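Workshop notebook, January
Premdale hall, string section rehearsal, mic and monitor notes
Entry by Crisanto Fajardo

Load-in finished 4 pm. Stage plot as per the Amier sheet, except the qanun riser, moved downstage so the player can see the conductor past the cellos. Riser legs re-levelled.

Stage box A: inputs 1 to 8, strings. Input 4 (second violins) had an intermittent crackle. Swapped the cable, fault stayed. Swapped the preamp channel, fault cleared. Card labelled and pulled for bench check. Patch sheet amended in pencil, needs retyping.

Oud on a clip mic plus the Pascual contact pickup. The pickup is harsh above the bridge, so the low-pass stays in. Blend is mostly mic. Player prefers no oud in his own wedge.
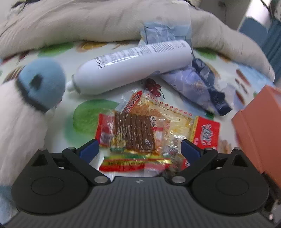

Feedback at 2 kHz in the percussion wedge with the riq mic open. Narrow cut of 4 dB fixed it without dulling the jingles. Tried turning the wedge first – no real change.

Click track: strings were rushing the bridge of the Nusano piece in both passes. Click now goes to the conductor and the percussion leader only. Third pass was tighter, though the colour of the slow section suffers when they watch the beat that closely. Raise with the arranger.

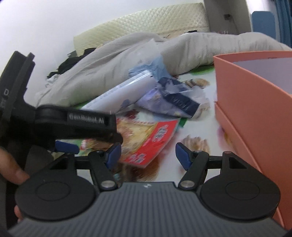
White surface, printed with food and plants.

Recording: multitrack ran for the full second half. First half lost 30 seconds at the top, my error, record armed late. Files copied to both drives, checksums match.

To do:
– bench check preamp card 4
– second pickup for the oud, same model
– more gaffer for the centre aisle run
– ask Premdale about the hum on the stage left circuit when the house dimmers are at half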